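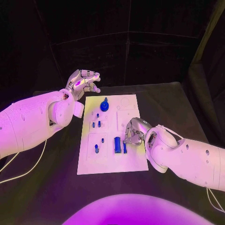
Pistgate makes fixture boards and the loose parts that go with them. The works occupies the lower half of a two-storey unit on the Avon estate, with goods in at the north end and despatch at the south. It opened its doors on a Thursday in June, and 17 of us from the regional production engineering group signed in at the front desk. We were issued with eye protection and overshoes and split into two parties. Mine started at the stock racks and finished in the board room, which in this building means the room where the boards are laid out.

The visit was planned for 60 minutes and overran. What follows is written from my notes, in the order we walked it.

Stock and cutting

White sheet arrives cut to blank size. Blanks are stored flat, interleaved with paper, and are not stood on edge at any stage. Pistgate did stand them on edge in its previous premises and found that the longer blanks took a bow over a summer. The bow was small, but a peg that enters freely at one end of a bowed board will bind at the other, and the customer then complains about the peg.

Each blank rests for a night in the machine hall before it is cut. Gülizar Uçar, who led our party and is responsible for inspection, was firm that this is the cheapest process step in the building and the one most often skipped when an order is late. She has the resting rack next to her own desk for that reason.

Cutting is done in two set-ups. All through features are made first: the holes, then the slots. The blank is then released, wiped down, re-clamped at a lower pressure and engraved. I asked why the engraving was not done in the first set-up, where the datum is already established. The answer was chips. Fine engraved lines fill with debris from the heavier cuts, and brushing them out afterwards leaves the edges furred. The cost of re-clamping is a positional error between holes and outlines, which is acceptable, as the outlines locate nothing. They show where a part is meant to go and which way round.

The outlines had more discussion from our group than I would have expected. Pistgate engraves the footprint of the part as seen from directly above, so a round base leaves a circle and a block leaves a rectangle. A part standing in its place therefore covers its own outline, or nearly so, and an outline left open can be picked out from the other end of a bench. Several of us use printed labels or shadow foam at work. Foam gives a stronger contrast but wears and holds swarf, and labels lift at the corners. An engraved line does neither, although on white sheet it is faint under flat overhead lighting.

Loose parts

The loose parts are made in a side room. The blue ones fall into a few families: pegs, rectangular blocks, and knobs with a wide round base and a narrower stem. Blue was chosen for contrast against white and has been kept for continuity of spares. I was told that customers do ask for other colours and are quoted for them.

Pegs are produced in batches of 200. They are deburred in the same batch, gauged with a plain ring and bagged by diameter. The gauging bench has a go ring and a no-go ring fixed to a single steel bar, and the operator passes each peg through the first and offers it to the second without changing hands. Rejects drop into a locked tin. Locking the tin seemed excessive until it was explained that reject pegs look exactly like good ones, and a tin of them had once been used to make up a short bag.

Blocks are simpler to make and harder to check. A block has to sit flat on the board, and a slight burr on an underside edge will rock it. The inspection method is a surface plate and a fingertip pressed on each corner in turn. Gülizar Uçar has tried a dial gauge for this and went back to the fingertip, which is faster and in her figures no less reliable. I would have liked to see those figures.

Knobs have the most geometry of the blue parts. The base gives stability and the stem gives something to hold. The proportions came out of a long exchange with a customer whose staff kept knocking an earlier version over, that version having a narrower foot. The present one is heavier and takes up more board area, and the layout of the far end of the board had to be revised to suit.

Metal parts are bought in. The supplier is Sönmez, and goods-in inspection for them is full rather than sampled. The concern is with any feature on the underside, as this is where a part meets the board and also where it is least visible once in position. A leg or tab slightly out of line will let the part go down most of the way and then stop. From above, it looks seated. Pistgate checks each one in a gauge block kept for the purpose, and marks the delivery note and never the part.

The board room

The last stop was the room with the assembled boards. Tables are dark, and this was a deliberate purchase. On the earlier pale tables the edge of a white board was difficult to pick out, and parts put down beside it were lost to view. Coloured lighting is fitted as well as the ordinary white. Under strong magenta the engraved lines and the blue parts read quite differently from how they look in daylight, and our party spent some minutes comparing notes on which features remained legible. My own impression was that raised features held up well. The shallow engraving suffered most, and I would want a deeper line if I were specifying a board for use in such a room. 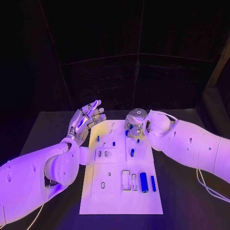

Large fixture board on a dark grey tabletop, with small blue pegs standing in the upper part and a silver metal part above the upper right area.

The boards are laid lengthwise, with the short edge towards the person at the table. Several of us questioned this. On an assembly line one would normally turn a long board sideways so that all stations are within an easy reach. Laid lengthwise, the far features need an outstretched arm. Pistgate's position is that a customer who wants all features at equal reach can rotate the board, and that the layout is drawn for the harder case. The taller parts are placed towards the far end where the plan allows, so that they do not hide what is behind them.

Mixing feature types on one board was the other point raised. A board with only round holes is easy to make and easy to measure. Once slots and raised plates are added, each with its own tolerance, inspection becomes the longer part of the job. Pistgate used to sell the types separately under the Musach name, one board per type. Sales of the separate boards fell away when the mixed layout was introduced, and Musach survives only as a prefix on the drawings.

Fits were discussed at some length. The clearance on the peg holes is not the same across the range. Short pegs are given the closer fit, on the grounds that a short peg in a loose hole leans visibly, whereas a long one has enough engagement to stand upright in a looser hole. I am not fully persuaded. A short peg in a close hole also jams readily if it is started at an angle, and there is not much of it left to grip. The reply was that a light chamfer at the mouth of the hole deals with this. The sample hole we were handed had such a chamfer, and it did help, although I still managed to jam a peg in it at the third attempt.

Cleaning is with a damp cloth and nothing else. Solvents dull the surface. Boards returned for repair are most often damaged at the slots, where the thin wall between a slot and its neighbour gets chipped. Pistgate has moved those features further apart on new drawings – this accounts for the slightly larger board now supplied, and for the fact that old and new boards do not share a carrying case.

Points for our own use

The resting period before cutting is worth copying and costs nothing beyond rack space. I have asked our stores to look at the paper interleaving too.

The two-ring gauge on one bar could be made up in our toolroom in an afternoon.

Full inspection of bought-in metal parts would be hard to justify at our volumes, but a seating gauge for underside features would not, and I will raise it with purchasing.

I did not get a satisfactory answer on wear. Pistgate replaces loose parts on request and keeps no record of how many insertions a hole has seen, so there is no basis for predicting when a fit will go out of limits. Gülizar Uçar agreed that such a record would be useful and said that the difficulty lies in getting customers to keep it.

Parking is on the road outside the estate only. The unit is signed from the north gate and not from the main one. A second visit for those who missed this one has been requested, with numbers limited to the same 17, and members wishing to attend should bring their own overshoes, as the supply at the desk ran out with our group.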